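Firkorside opens orders for the Fludby, a two-person electric day boat with a fold-down swim deck

WORKBERG – Boat builder Firkorside has opened its order book for the Fludby, a small electric day boat meant for lakes, sheltered bays and slow rivers. The boat seats two adults in the cabin and up to four people in total when the rear bench is in place. First deliveries are planned for December.

The Fludby is the company's second model and its first without a petrol option. It is sold as a complete package with hull, motor, batteries, charger and cover. A road trailer is extra.

The hull is a shallow catamaran shape in moulded fibreglass, with the batteries carried low in each side. That keeps the middle of the boat free for a flat floor from the helm to the stern. At the back, a deck panel folds down to sit just above the waterline. It can be used for swimming, for getting in and out of a kayak, or as a place to sit with your feet in the water. The panel locks in the upright position when the boat is under way, and the motor will not engage until it has been locked.

Firkorside began work on the boat after owners of its first model, the Su, asked for something quieter and easier to launch alone. The Su is a fishing boat with an outboard and a high bow. It handles chop well but is heavy on a ramp, and a number of owners said they had stopped taking it out for short trips. The Fludby weighs nearly 400 kilograms with its batteries fitted, and the bow eye and winch post have been placed so that one person can load it from the dock side.

"Most people who wrote to us were going out for two hours after supper and coming home," said Wai-kit Chiu, head of design at Firkorside. "They wanted to hear each other talk. They did not need to go fast and they did not need a bed. Once we accepted that, a lot of equipment came off the drawing."

Power comes from a single pod motor under the stern. The helm has a wheel, one lever and a small display showing battery charge, speed and estimated time remaining. There is a second, larger charge gauge with a plain needle beside it, which works even if the display is switched off. Navigation lights, a horn, a bilge pump in each hull and a 12-volt outlet are standard.

Running time depends on speed, wind and load. At walking pace on flat water, Firkorside rates the Fludby for a full day of use on one charge. At its top cruising setting the figure drops to a little over two hours. The charger plugs into an ordinary household outlet and will bring the batteries from low to full overnight. A faster charger for marinas and rental docks is being tested and will be offered later as an add-on.
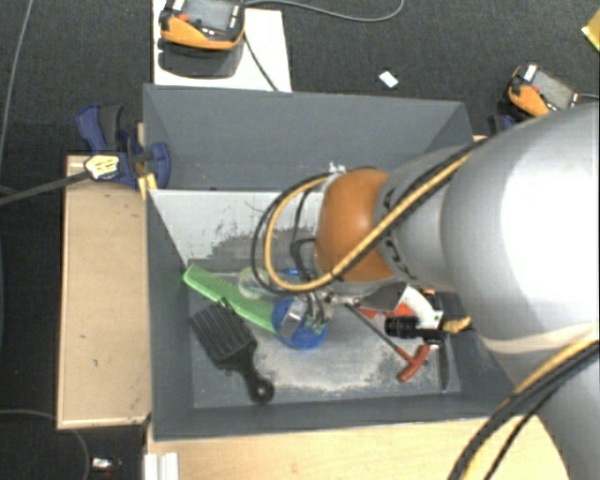 Wai-kit Chiu said the fast charger had been held back on purpose, and that early buyers would be able to add it without changing the batteries or sending the boat back to the yard. The connector is already fitted under the port side seat on every hull.

The cabin is open on both sides, with a fixed roof and a windscreen that tips forward for air. Roll-down clear panels can be zipped in for cold or wet days. The seats face forward for travelling and swing around to face the stern when the boat is at anchor. Below them are two lockers, one of which is insulated and drains overboard. The floor has a rubber surface that can be hosed out, and the cushions come off with press studs so they can be stored indoors over winter.

Firkorside put the prototype through a full season on the water before settling on the production version. Several changes came out of that. The first boarding ladder was too short for older swimmers and has been given an extra rung. The roof, which rattled in a crosswind, now has a brace at each corner. The cleats were moved further out after testers kept catching their ankles on them. The original horn was judged too loud by people at neighbouring docks and was replaced with a smaller approved unit.

The moulds, deck fitting and final assembly are all at the company's building in Workberg. The batteries and motor are bought in and come with their own warranty, which Firkorside will handle on the owner's behalf. The hull is covered separately against leaks and structural faults.

Rental operators can order a version with a speed limiter, heavier rubbing strips along both sides and a lockable cover over the charging socket. The limiter is set with a key at the helm and can be adjusted by the operator. A rental boat can also be ordered without the swim deck, in which case the stern is closed with a fixed bench.

Buyers can choose from white, pale green or dark blue hulls. The deck and roof are white on all boats. Custom colours are not available for the first production run.

Ordering and delivery

Orders are being taken directly by Firkorside and through its existing dealers. A deposit of $700 holds a place in the build schedule and is refundable until the hull goes into the mould. Buyers will be told the build month when they place the order and will be contacted again before work starts, at which point colour and options have to be confirmed. Current Su owners get first choice of the December boats.

Delivery by road can be arranged from Workberg, or the boat can be picked up at the yard. Anyone picking up will be given a short handover on the water, weather permitting, covering docking, charging, the swim deck lock and winter storage. Owners who have the boat delivered will be sent the same material in a printed manual.

Operators are reminded that licence and safety equipment rules for small electric boats vary from place to place. Lifejackets, a throw line and a paddle are not included and should be bought before the first trip.

A demonstration boat will be kept at the Workberg dock until the ice comes in. Trial runs are free but must be booked ahead, and children need to bring their own lifejackets.

About Firkorside

Firkorside designs and builds small boats for inland and sheltered coastal water. Its models are the Su, an outboard fishing boat, and the Fludby, an electric day boat. The company also carries out hull repairs and refits for owners of other makes.

Dealer and media enquiries: Firkorside, Unit 4, Workberg. Please quote reference 3631. Photographs and deck plans of the Fludby are available on request.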